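Garment Handling Operator (2 positions), Honddale

Nitside launders and folds garments for care homes and small hotels. During January the folding section in Honddale is changing over to automatic folding cells. Shirts and towels go to the cells first. Trousers, knitwear and anything with an elastic waistband stay with the operators, who also record their folds with hand-held grippers as input for the next software release.
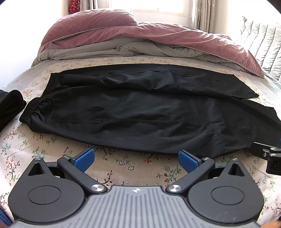

The operator lays each garment flat, aligns the seams, makes the fold and logs rejects by fault code. Hand folding drops to half of each shift. The other half is recording, clearing stoppages and checking finished stacks. Pay grade and shift pattern are unchanged by the move to the cells.

Requirements: good close vision, steady hands, able to stand for two hours at a time. Laundry experience is useful. No programming is involved. Training lasts two weeks and is paid at 100 percent of the full rate.

Apply in writing to Amarachi Onuoha, Folding Section, by Tuesday, January 29, 2019. Technical questions go to Luzius Zürcher.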